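Accueil | Journal | Carnets techniques | Archives | À propos

Avril 2025

Mercredi, donc journée vaisselle. Hiếu Ung a réservé la cuisine du fond jusqu'au soir et j'ai passé la matinée à reprendre les réglages d'effort, laissés en plan depuis la semaine dernière. La consigne de serrage de décembre était trop haute pour la céramique émaillée. Elle avait été choisie pour des gobelets en plastique, qui pardonnent tout, et personne ne l'avait revue en changeant de vaisselle. Je l'ai baissée par paliers et j'ai noté chaque palier dans le cahier, avec le type de pièce et l'orientation de la prise.

La question posée par Lendovo tient en une ligne : une machine peut-elle ranger la vaisselle d'un foyer ordinaire sans qu'on prépare le terrain pour elle ? Leur courrier parle de « foyer ordinaire » sans le définir. J'ai proposé une définition par défaut : vaisselle dépareillée, égouttoir métallique, éclairage existant, aucun marqueur collé nulle part. Ils ont accepté par retour de message, ce qui m'a surpris, vu le temps qu'ils avaient mis à valider le choix des torchons.

Treize essais ce matin, tous sur des bols et des assiettes creuses. Quatre échecs. Deux sont des glissements à la prise, avec la pièce qui pivote entre les doigts avant la levée. Les deux autres viennent de la perception : le module de Gidex a confondu les fils de l'égouttoir avec le bord d'une assiette et a proposé un point de saisie dans le vide. Le bras s'est fermé sur rien et a signalé une prise réussie. Ce second type d'échec m'inquiète plus que le premier. Un glissement se corrige avec du frottement et un capteur correct. Une machine qui croit tenir un objet et poursuit sa séquence, c'est un problème de conception, et dans une vraie cuisine il se répète trois fois par jour.

Les bols retournés restent le cas le plus instructif. Un humain les prend par le pied, par le bord, à pleine main, selon l'humeur et la place disponible. Avec une pince parallèle, il reste la prise latérale, sur une paroi courbe dont la pente varie avec la hauteur. Trop près du bord, on cogne le support ; trop près du pied, les doigts tendent à remonter et la pièce s'échappe par le bas. Il y a entre les deux une bande utilisable, assez étroite, que le planificateur trouve bien quand la forme du bol est simple.
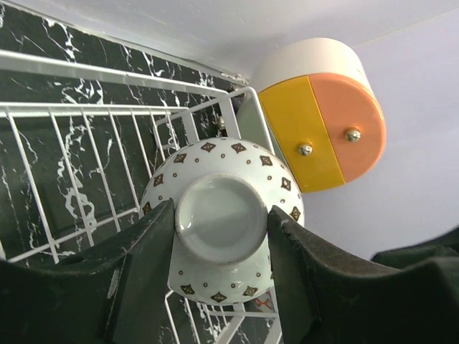
Bol à motif de losanges, tenu à l'envers en prise latérale, devant l'égouttoir.

Les surfaces des doigts commencent à marquer. Le gauche porte une zone claire et des éraflures sur son bord extérieur, le droit retient la poussière. Pour un atelier, ce serait sans importance. Pour de la vaisselle, il faudra des garnitures lavables, amovibles sans outil, et un protocole de nettoyage que quelqu'un suivra réellement. J'ai demandé un devis à Floltar pour un jeu de garnitures en silicone alimentaire. Réponse attendue avant la fin du mois.

Après déjeuner, discussion avec Hiếu sur la cadence. Il soutient que la vitesse ne compte pas : si la machine travaille la nuit, trente minutes ou deux heures, le résultat est le même au petit déjeuner. Je suis d'accord sur le principe – à condition que personne n'ait à se lever pour relancer le cycle. Or c'est bien là que nous perdons notre temps. Sur l'ensemble de la semaine, la durée moyenne d'un geste a peu changé, mais les interventions manuelles restent trop fréquentes pour parler d'autonomie. Je propose donc de retenir comme critère principal le nombre d'interventions par égouttoir complet et de reléguer la durée en annexe. Hiếu veut garder les deux sur la même page. On garde les deux.

Comparaison inévitable avec l'installation d'Ichikawa, que j'ai revue en vidéo. Leur poste trie des bacs de pièces métalliques sans surveillance pendant une équipe entière, et le chiffre est crédible parce que tout y est maîtrisé : pièces identiques, fond mat, lumière fixe. En cuisine, on a du carrelage noir veiné de blanc, de l'émail qui renvoie la lumière et des fils blancs devant un mur presque blanc. La caméra de profondeur n'aime rien de tout cela. J'ai essayé de réduire le temps d'exposition ; les reflets diminuent, mais les fils disparaissent par endroits. J'ai remis la valeur précédente.

Avis provisoire, à relire dans quelques mois. Saisir un bol isolé, oui. Le sortir d'un égouttoir peu chargé, souvent. Vider un égouttoir plein, avec des couverts au fond et un couvercle posé de travers par-dessus, non. Le rangement dans un placard n'a pas encore été abordé et je ne veux pas qu'il figure au calendrier avant que les fausses prises soient détectées. Une comparaison entre l'ouverture mesurée des doigts et l'ouverture attendue devrait suffire pour les cas grossiers. Quelques dizaines de lignes de code, plus les essais.

En fin de journée, relance de deux séries avec la consigne abaissée. Pas de casse. Un bol a tourné légèrement pendant le transfert, sans tomber, et je l'ai compté comme réussi avec réserve, ce que Hiếu conteste. Il faudra écrire la règle avant la prochaine série.

À faire demain : sauvegarder les journaux d'effort, étiqueter les fausses prises, racheter des éponges, rappeler Gidex au sujet du seuil de confiance.

Contact | © Carnets techniques, tous droits réservés | Haut de page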